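Packaging notes: shrink sleeves and the sorting line

Sustholm has published the results of its sleeve label trial, run by Panya Siriwan at the Grikham sorting plant. The trial looked at how near-infrared sorters read clear bottles when a printed label covers most of the body. Bottles with sleeves over 68 percent of their surface were sent to the wrong stream 18 percent of the time.
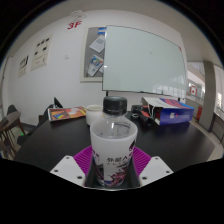
The sorter reads the outermost layer first. If the sleeve and the bottle are made of different plastics, the reading can follow the sleeve, and the bottle is ejected with mixed film. Reducing coverage to 53 percent brought the error down sharply at normal belt speed. Slowing the belt had little further effect.

Ink was tested separately. Dark inks absorb more of the signal, and carbon black gave the weakest readings of the set. Aisling Carroll repeated this part with a second sensor and got the same ranking.

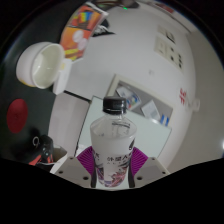
Caps were left on throughout, as most plants now ask. They separate by density in the float tank after grinding, provided the cap material is lighter than water. Sleeve flakes do the same only if the film is a floating grade.

A second round, with nearly 20 sleeve films, starts in May. Members who want to submit samples should send flat film and finished bottles to Ultan Keogh.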